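Workshop Notes: Omley arm pair, second bench session
Wed 24 September

The two-arm build moved from the floor to the long table this month. Both arms now share one base rail, with the controller underneath. Inmaculada Arrieta did the rail and most of the cabling. The log below covers changes made after the August item.

Base
The first rail flexed when both arms reached out together. The replacement is bolted through the table edge. Repeatability at full reach is better, but we have not yet put a dial gauge on it.

Cabling
Outside routing stays for now. The cable follows the upper segment, goes past the elbow with slack and comes down the side. A tight loop at the elbow pulled a connector in August, so leave the slack alone when you tidy up.

Control
The Stulleo driver branch is merged. Command timeouts fell from 1,263 to 13 over matching runs of 3,000 moves. The remaining 13 are all on the left arm, and all at the wrist. Arrieta suspects the crimp. The Qureshi planner still treats the two arms as separate machines, so keep-out zones are set by hand in the config file. Check them before running both sides.

Grasp tests
We are using groceries and small packaged goods as targets. Rigid jars are easy. Film is the problem: the clear Pantree bag on the left side of the table has no stable edge for the detector, and its outline changes with each touch. Flat packets sit too low for the default approach height, so the right gripper now comes in just above the packet and holds there before the final descent. The hold time is a parameter in the grasp file.

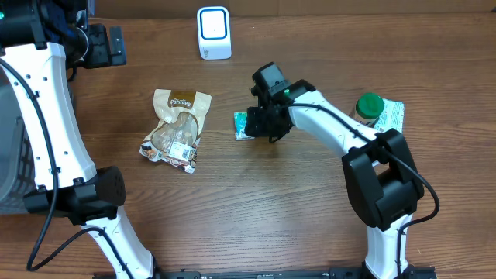 Still open
Re-crimp the left wrist connector.
Measure rail flex with both arms extended.
Move the keep-out zones into the Dusitz calibration script, so that they follow the base offset.
Label the spare fingers. Two sets in the drawer look alike and have different pad thickness.

Bench time for the arms is booked on the sheet by the door. Power down both supplies at the end of a slot and leave the grippers open.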